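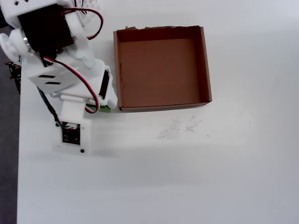 The bus to the Stoltora training yard left at 7:15 and was full by 7:10, mostly with people who had been told by their locals that there would be breakfast. There was coffee.

I went on behalf of our branch newsletter, which had not sent anyone to an open day since the one with the fire drill. The union had taken over the old Utik pump works two years ago and turned it into a training site for members in oil, gas and pipeline work, and on 30 June 2022 it opened the gates to anyone with a union card and closed-toe shoes. I counted three people turned away for sandals. One of them was a regional vice chair.

Adi Halim, who runs the site, met us in the yard with a megaphone he didn't need. He gave us the numbers first. Since opening, 2,281 members have gone through at least one course, and 194 of those came from contract firms where the union has no agreement yet. He said the second number twice, then looked at the two men from Brelix, who studied the gravel.

Brelix runs the tank farm next door and paid for part of the roof. In return it gets its name over the welding shop and the right to send guests to things like this. Its guests asked good questions all morning, mainly about insurance.

The tour went in groups of eight. Ours started in the welding shop, where second-year trainees were running practice beads on pipe offcuts and pretending we weren't there. After that came the gas testing room, which is a former canteen and still smells like one. You learn to check a confined space before anybody climbs in, using a plywood tank with a hatch cut in the side. A man from the depot local got into the tank to show us how it was done at his place in the old days. The instructor let him finish and then read him the list of everything that would have killed him. It was a long list. He took it well.

Upstairs is the classroom wing, paid for out of dues and a bit scruffier for it. This is where they teach the part that the newsletter actually cares about: how to read a contract, how to write up a grievance, what to say when a supervisor wants a quick word. The role-play session was the best thing I saw all day. A steward from the Dovhaniuk terminal played the manager, and played him so well that two people in the back row filed complaints in their heads.

I did ask about the shift question, which everybody at our branch has been on about since spring. Stoltora's courses run on weekdays, and most of our people work rotations that make a weekday about as easy to get hold of as a parking space at the refinery. Adi Halim said they know, and that weekend sessions of the safety refresher would start in July if they can find the instructors. I wrote that down with the "if" underlined.

Lunch was at noon and was lunch. The speeches were at one. There were four of them and they all thanked each other. The general theme was that the industry is changing and members must be ready for it, and I agree with this, as I did the last several times. The third speaker did mention a plan to open the courses to retirees who want to come back as mentors, and that got the only applause that didn't sound like people checking whether it was over.
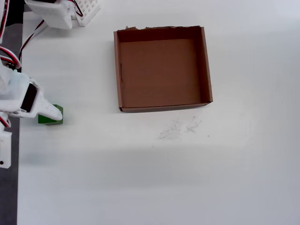 Do you have to pay to take a course?

Members in good standing pay nothing for the course itself, and the branch can cover travel if you ask before you go. Workers from contract firms can attend one safety course free, and after that they need to join.

The bus back left at 3:30, or was meant to. We waited for the regional vice chair, who had bought a pair of boots in town, come back, and been let in just in time for the speeches. He told us he'd enjoyed it. He hadn't seen the welding shop.

Sign-up sheets for the fall refresher are on the board by the time clock, next to the softball list. There were more than 1,000 names on the waiting list across all branches as of the open day, so get yours in early, and please print.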